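Weekend counter help wanted at Stukora

Hi, I'm Hanane Ghoneim, and I run Stukora, a small coffee counter with 10 stools and a back table where we do our tastings. I'm looking for one person to join Samah and me on weekends, plus Thursday evenings when we're open late.

Most of the job is coffee and cups. You'll weigh beans, grind, pour, wash up and get the back table ready before people sit down. I'm fussy about that table — mugs, glass cups, saucers and teaspoons all have their spots, and I'll show you where everything goes.

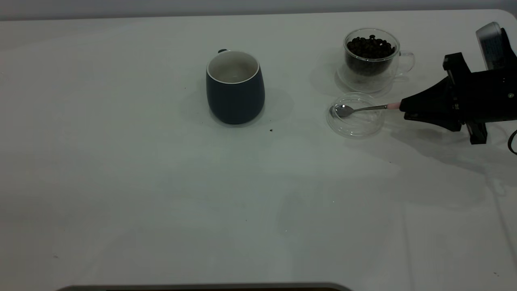 You don't need barista training. I started out not knowing a light roast from a dark one, and Samah still teases me about it! What I do need is somebody who likes talking to people before 8 in the morning and doesn't mind sweeping up grounds at the end of a shift (they get everywhere).

Shifts are 5 hours, and there are always 2 of us on. You get a free bag of beans every month and all the coffee you can drink while you're here. We'd like you to start in January, but I can wait a little for the right person.

To apply, stop by the counter and ask for me, or leave a note with Samah. Tell me how you make your coffee at home — instant is fine, I won't judge. Please include a phone number and the best time to call.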